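Desk-Clearing Plan Reaches Kuravthorpe, With Few Numbers Behind It

10/02/2021

Kuravthorpe's shared office on Cornell Street wants its members to leave nothing on their desks at the end of the day, and it is charging them for the privilege of being told so. A "clear surface" fee of $82 a year goes on every membership this fall. Manager Leonor Pacheco says the money covers wiping down the desks and emptying the small wastebaskets that go with them.

Members already pay $800 a year. Several asked in September what the cleaning cost before the fee, and so far they have not been given a figure.

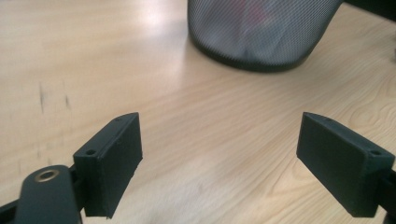

A mesh wastebasket on one of the light wood desks at the Cornell Street office.

Pacheco points to a member survey in which, she says, 95 people backed the idea. The office has 200 members. The survey asked whether they would "enjoy a tidier workspace," and the word "fee" did not appear in it. It is hard to think who would have voted against a tidier workspace.

Then there is the question of what a wipe can do. Some of the wood has dark gray smudges or scuffs on it, and Pacheco could not say whether the new service would take care of marks like those or only crumbs and coffee rings. The supplier, Ronik, calls its method "deep surface renewal." Asked what that involves, a sales representative, Imtiaz Rathnayake, described a cloth and a spray.
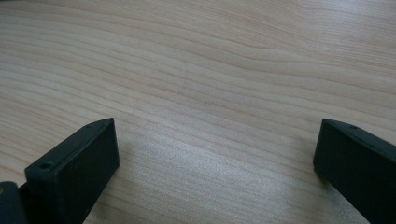

Afroza Haque, a bookkeeper who has rented at the office for three years, likes a bare desk and already keeps one. She wipes it herself before she goes home. "I'd like to know what I'm buying," she said. She has asked for a discount and is waiting to hear back.

Fouad Ouali, who also rents there, said he would pay if the baskets were emptied every night. The notice sent to members says "regularly."

Pacheco said the fee would be reviewed next year. She did not say by whom.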